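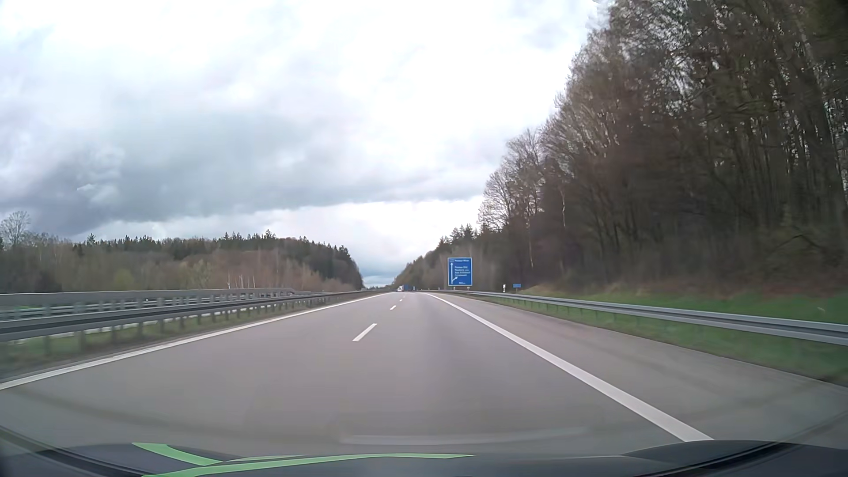

Obed Akpalu swears you can't have a real talk with a teenager across a kitchen table, and that you need a car, a long road and no eye contact. He told me this years before I had a teenager, and I nodded the way you nod at people with older kids. I figured my daughter and I would be different. We'd be chatting over pancakes until she left for college!

Well, she's fifteen now and breakfast is mostly grunts. But every month we drive the 126 miles to Tromville to see my mother, and somewhere past the last gas station in our county, the kid starts talking.

It never starts with anything big. Last time it was whether a horse knows it's a horse. Then we had a long stretch on who in her class is secretly rich, and then, with no warning at all, she asked me if I'd ever wanted to quit my job and whether I was sad when I didn't. I said "hmm" for what must have been a full mile (I'm told I do this). Then I told her the truth, which was yes, twice, and a little. 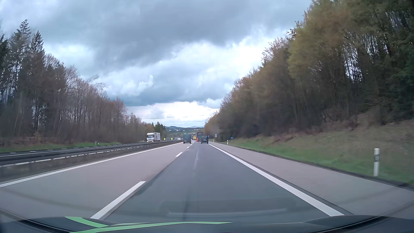
I've picked up a few habits on these trips, mostly by getting it wrong first. I used to ask questions. How's school, how's Nina, did you hear back about the band thing? Every one of them landed like a form she had to fill out. Now I complain about something small from my own week instead, like the copier or my brother, and leave a gap. She can't resist telling me how I should have handled it.

Music is a trickier business. For a while we took turns picking songs, and all that did was give us something to fight over. Then she made one big playlist called Nisano, a word she made up when she was 3 for anything she didn't want to share, and I'm allowed to skip exactly one song per trip. I hoard that skip like you wouldn't believe. Half the time I get to my mother's driveway and I've still got it.

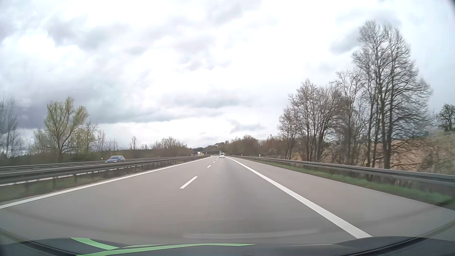
Photo: Agbeko / Skunotico

Snacks matter more than I ever thought they would. Anything crunchy buys you ten minutes of silence, so I save the pretzels for after a hard subject, when we could both use the break. Oranges are good if she does the peeling - she has something to look at that isn't me. Chocolate we gave up on after one very warm August.

My mother, by the way, thinks all this is hilarious. She raised four of us in a station wagon and says the only thing she ever wanted from the back seat was quiet. But then I reminded her of the night she drove me home from my cousin's wedding, when I was 16 and heartbroken, and she got oddly still and said, "You talked the whole way." I had! I can still remember the heater ticking and her not turning her head once.

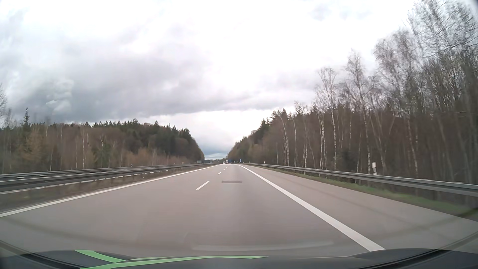

My daughter gets her learner's permit in December, and I keep wondering what that'll do to us. Will she still talk if she's the one watching the mirrors? Obed says the first months are all yelling about brakes and that I should give it time. He also says it'll be my turn to spill everything, over in the passenger seat with the oranges.

I've been saving up a few things to tell her, just in case. One of them is about the copier.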